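Can a machine pack your phone yet?

1 August 2018

Julside has spent two years trying to get a pair of robot arms to do the small jobs that fill a shift on a packing bench or an hour in a kitchen. The head of the bench program agreed to talk on condition that we print no names, and met us in the canteen over a plate of toast.

The first question was the obvious one. Are they ready? "No," the program head said. "They can do pieces of a job. Put the phone in the tray, yes, on a good day. Clear the table, wipe it, put everything away and know when you are finished, no."

The group keeps a log. In the last round the arms made 866 attempts at picking up one item and setting it down in a tray, and 561 of those counted as clean. A person on the same bench would expect to miss almost none. "People hear that number and think it is terrible, or they think it is wonderful. It depends what they sell."

Flat things are the worst. A phone lying on a table gives two fingers very little to hold, and foil changes shape when it is squeezed. The team went through 22 fingertip shapes before settling on the present ones. "We had a rubber one from Fastix that we all liked. It left marks. The pointed ones are ugly but you can get an edge up with them."

Household work is further away than shop-floor work, in this person's view. A shop can fix the height of the bench and the order the parts arrive in. "At home somebody leaves a spoon where the plate goes. My own kitchen would beat it in a minute."

Bergmann, which makes kitchen fittings, has asked about a trial in August. The answer for now is a limited one – sorting small parts into trays, with a worker beside the arms. Dastik wanted folding and was turned down. "I can't sell them something I haven't seen work. Towels, maybe. Shirts, no."

What about jobs? The program head thought for a while. "The person who does this now also answers the phone, finds the missing box and notices that the label is wrong. We have one part of that, and it is slow."

And a date for the home version? "I gave one once, to a newspaper. I won't do it again."
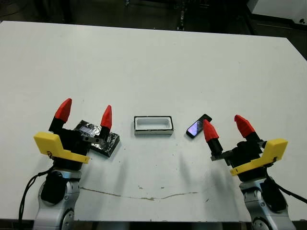
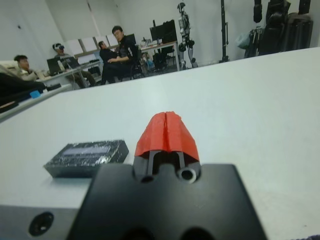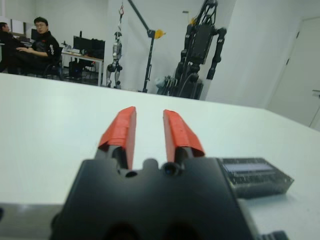
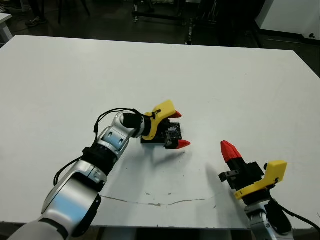

Gripper work at the white table, Julside.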